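Skameo Packing Line Project
Progress report to the Drutlow Fund, period ending December
Prepared by Jessie Innes, Urquhart site

First of all, thank you again for your patience over the fall. I know the last report was mostly about deliveries and wiring, and I'm glad to have more to say this time about the people on the floor.

Both robot arms are now working the day shift, picking small parts from the bench and setting them in trays. Until this year that job was done by hand, and it was the one our packers most often asked to be moved off - it's hard on the wrists and it goes on for hours. None of the 16 packers has lost hours. Four have moved to final checks, which pays a little more, and 2 are learning to set up and restart the arms themselves. They have taken to it better than I did, I'm happy to say!

It hasn't all been smooth. Some of the older hands miss talking across the bench, and they told me so plainly, so we have moved the checking tables closer together. The arms still have trouble with very thin parts, and those trays are packed by hand for now. On a good day the line finishes 1,000 trays.
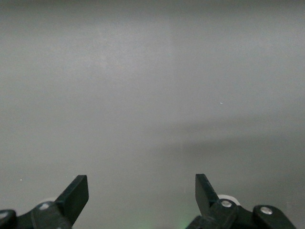 Gripper fingers open over the gray work surface.

Training has used 65 percent of its budget. We would like to carry the rest into spring so that the evening shift gets the same hours with the Tosel trainers as the day shift did. I've attached the spending sheet, and I'd be very pleased to show you around if you can come by, preferably before the 3 p.m. shift change, when it gets loud.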